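Skjelbred, a two-armed thing in the back room

Elsa Rustad and I have been building a two-armed robot at home since July of last year, and Elsa insists the world wants a gallery. The world is one cousin in Stirnley who asked twice. The robot is called Skjelbred. The software that drives it is called Zinthorpe, and the pile of brackets, shims and regret that holds it all together is known as Gestbridge. Full parts list on the other page, once I have written the other page.

A few words on what it can do. Skjelbred has two arms, a pair of grippers and a strong opinion about gravity. You steer it by hand from a second, smaller set of arms, and it copies you with a short delay, like a teenager asked to set the table. Elsa drives better than I do. She plays the accordion and claims this is why.

We started on a bench with foam blocks. After 200 lifts of the same foam block I could no longer look at it, so the blocks went in a drawer and we moved on to household goods.
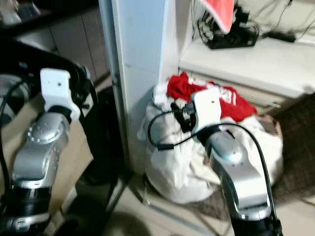

Laundry is the current chapter. Cloth has no corners you can trust, it changes shape when you touch it, and the part you grab is never the part that comes up. We have tried towels (dull), socks (too small for my driving) and one fitted sheet, after which we took a week off. A full bag is harder than any of them, because the weight sits low and the top just folds over. With the white bag I go for the cloth of the bag itself and leave the red garment heaped over the opening alone, however much it begs to be grabbed. Elsa goes for whatever she likes and gets away with it.

Cables, a running sore. Ours loop outside the arms, since I assembled the first one before reading how to route them inside. The loops have to be long enough for a full reach and short enough to stay off the work. There is a length that does both. I have cut 3 cables looking for it. The present rule is to swing each arm through everything it can do, slowly, with a finger on the stop button, before the gripper is allowed near anything made of fabric.

Gripper fingers. The set we use now is black and thin, good for pinching a fold and poor at anything round. Version 2 was wider and could hold a jar, or at least hold it for a while. I have kept version 2 for the day we give up on laundry and go into jars.

The score so far. Elsa keeps a notebook of attempts and got to 86 before the pen ran out, and we took that as a natural break. A lift counts if the thing leaves the floor and gets set down where the driver meant. Dropping it on the right spot does not count. I argued for this and lost.

Still to do: softer finger pads, a proper mount for the second stop button, and a talk with myself about zip ties. The next set of pictures goes up when there is something new in them. Mail with questions is welcome, mail that says "why not just pick it up yourself" has been received, thank you.

Kjell Sjöberg
Page last changed 6th August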